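Jonthorpe releases whole-body planner update for shelf work

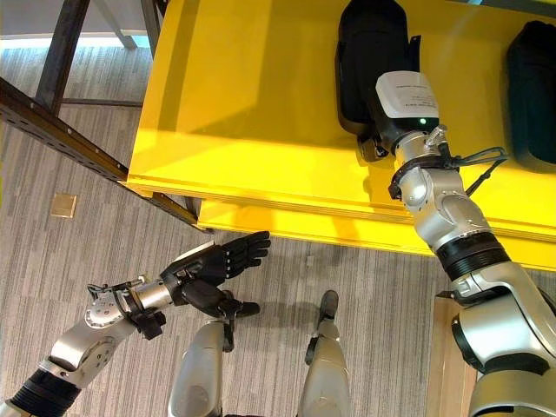 Last updated: November, 4:30 p.m.

Jonthorpe has released a new version of Nulik, its motion planning and control software for two-armed legged robots. The update changes how the planner treats contact between a gripper and an object that has to come off a shelf, and it moves the balance calculation into the same solver as the arm trajectories.

In earlier versions the two ran separately. The arm planner produced a path, the balance controller checked it, and a path that shifted the center of mass too far was sent back for another attempt. Kaj Hjaltested, who leads the planning group, said the loop worked well enough for objects close to the torso but spent most of its time on rejected paths when the arm was raised and extended.

"The arm planner had no idea what the legs could tolerate," Hjaltested said. "It would propose the same kind of reach again and again with small changes. Now the leg joints are variables in the problem from the start."

The new solver plans over a window of 30 control steps and replans after every 5. Joint limits, foot contact and self-collision are hard constraints. Clearance from the shelf edge is a soft cost with a configurable weight, so that a wrist can pass close to the lip when there is no other route to the object.

The idle arm gets its own treatment. Nulik previously locked it in a home pose during a one-sided pick. It is now left free within a bounded region and can be used as a counterweight, or placed in advance for a handover. The bounds are set in a task file, and the old behavior can be restored with a single flag.

Perception changes are smaller. Dark objects with smooth surfaces have been a persistent source of bad depth readings, and the segmentation stage used to discard any region in which too many depth values were missing. Auður Kragh, who maintains the perception package, said those regions are now kept and marked as uncertain. The planner approaches them at reduced speed and relies on motor current at the gripper to decide when contact has been made.

Where two similar objects stand near each other, the tracker assigns each an identifier at the first detection and holds it through occlusion by the arm. Losing the target behind the wrist was the most common reason for an aborted pick in the previous version, according to the release notes. The identifier expires if the object has not been seen again after 7 seconds, and the robot then withdraws the arm and takes a new view.

Jonthorpe tested the release on a set of 2,000 recorded picks replayed in simulation before moving to hardware. The company has not published success rates. Aksel Kárason, who ran the tests, said the replay set was useful for catching regressions in the solver but said little about contact, and that the friction settings were tuned on the physical robot.

The update also adds a log viewer that lines up head camera video with joint torques, planner cost terms and gripper state on one timeline. Logs from the previous version can be opened after conversion with a command-line tool included in the package. Older formats are not supported.

Hand support is uneven. Two-jaw grippers use the new contact model. Five-fingered hands can be commanded through preset poses such as open palm and power grasp, but individual finger planning is still marked experimental and is off by default. Mixed setups, with a different end effector on each arm, need a separate description file for each side.

Truswood, which uses Nulik in its own shelf-handling project, has been running a pre-release build. Its integration engineer, Lino Galli, said migration took longer than expected because the task file format had changed and several custom cost terms had to be rewritten.

A maintenance release with fixes for the log converter is planned. Jonthorpe said work on picking while walking will continue on a separate branch.

We use cookies to improve your experience on this site. By continuing to browse, you agree to our use of cookies. Accept | Manage settings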